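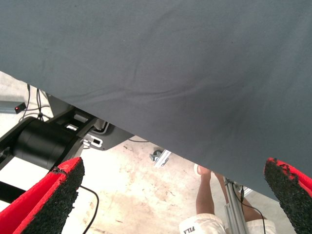 Start with covers. The Narnisstead workshop went through 800 meters of gray cloth last year, and most of the questions we get from new sites are still about the hem. Point to the lower edge: it slopes, it has a slight wave in it, and on the right it hangs nearly to the floor. On the left it rides up and leaves a gap. Pause there and let people look at the long diagonal fold.

**Cutting**

- Lay the cloth flat overnight before marking.
- Allow 100 mm on every side. Lusoditz cut theirs tight and had to redo the lot.
- Chalk on the back only. Chalk on gray shows for weeks.

**Hanging**

Say this slowly, people write it down. Set the corners first, then the middle. Pull down, never sideways. Leave the cover for a day and check the drop again before sewing the hem.

**Creases**

Soft ones fall out. A hard fold needs steam on the back, low setting. Skip the Mowat story if we are past 3:30.

**Storage**

Roll on a tube, 900 mm or longer. Label the outside end. Karar keeps its rolls standing up and has no trouble with it, so don't argue if somebody asks.

Hand out the swatches, then questions. Order sheet is number 3381, copies by the door.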